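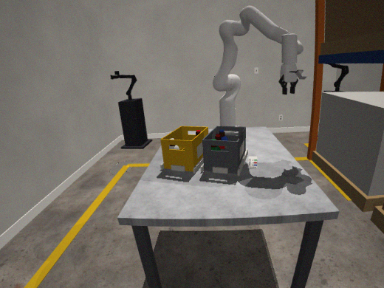

Ye-ji Ban
Lead Instructor, Clisia Robotics Course, Brodport

Chapter 7: The Sorting Cell

In this chapter, student teams program a simulated arm to sort bottles between two crates. Each team loads the Ticona cell file and completes 9 graded runs.

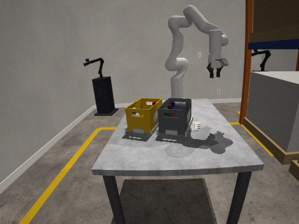
Figure 7.1. Simulated work cell with one large arm and two crates.

A run ends after 90 seconds. Teams need 65 points to pass.
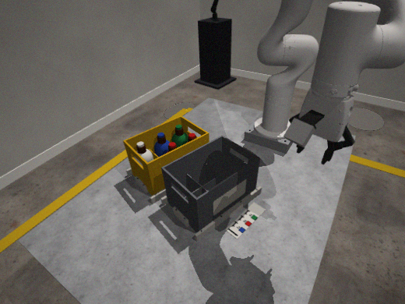

Can a team change the crate positions?
Crate positions are fixed for graded runs and may be changed only in practice mode.

Write the pick routine before the place routine. Store both in the Pikia project folder,
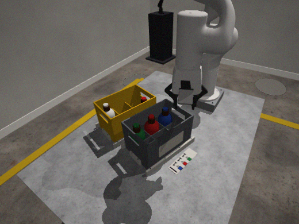 and give each routine its own log file. Section 7.1 covers coordinate frames.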